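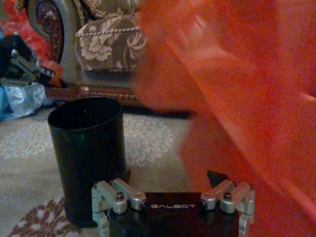
The Sturnia Mission Support Project pays for shared office services and treaty reporting help at the Permanent Mission of Sturnia in Davham. This report to the McAlister Fund covers the period from the April payment to the end of the reporting quarter. The work runs on two tracks, office services and treaty reporting, with the head of mission between them. The tracks mirror each other, much as the two silver linkages do on either side of the dark block marked GALBOT, and each has its own budget line, work plan and reporting officer. Spending on both tracks is within the approved budget.

Office services

The lease on the shared rooms was renewed on the existing terms. The mission now uses the same document registry as the capital, and incoming notes verbales are logged on the day of receipt. Older paper files have been sorted by subject and labelled. Scanning is 70 per cent complete. The remaining files are mostly consular correspondence from before the move to Davham and need to be checked for personal information before they are scanned.

The secure line to the capital was out of service on two occasions. Both faults were on the provider's side. The service agreement has been amended to include a credit for lost hours, and the first credit has been applied.

Treaty reporting

Seven reports to treaty bodies were overdue at the start of the project. Two have been submitted and one is with the line ministry for clearance. Drafting has started on the others, but the labour report depends on figures the statistics office has not yet released. We have asked for provisional figures and will mark them as such in the draft if they are used.

The drafting workshop was held at Steltthorpe as planned. It covered the common core document, the handling of previous recommendations and the use of the reporting calendar. Ministry staff asked for a shorter template – the present one repeats material already held in the core document – and a revised version is being tested on the fisheries report.

Finance

The April payment was received in full. Travel is under budget, as two briefings were moved online. Translation is over budget, mainly due to a change in the page rate. We request approval to move the travel balance to the translation line. No change to the total grant is sought. Receipts have been filed for 100 per cent of spending on the treaty track. On the office track, one utilities invoice is still to come from the landlord.

Next period

– Complete scanning and return the paper files to storage.
– Submit the report now with the line ministry.
– Adopt the revised template, subject to comments from the ministries.
– Recruit a replacement for the registry clerk, whose contract will not be renewed.

Submitted to the McAlister Fund, Jul 10, 2022
Project office, Permanent Mission of Sturnia, Davham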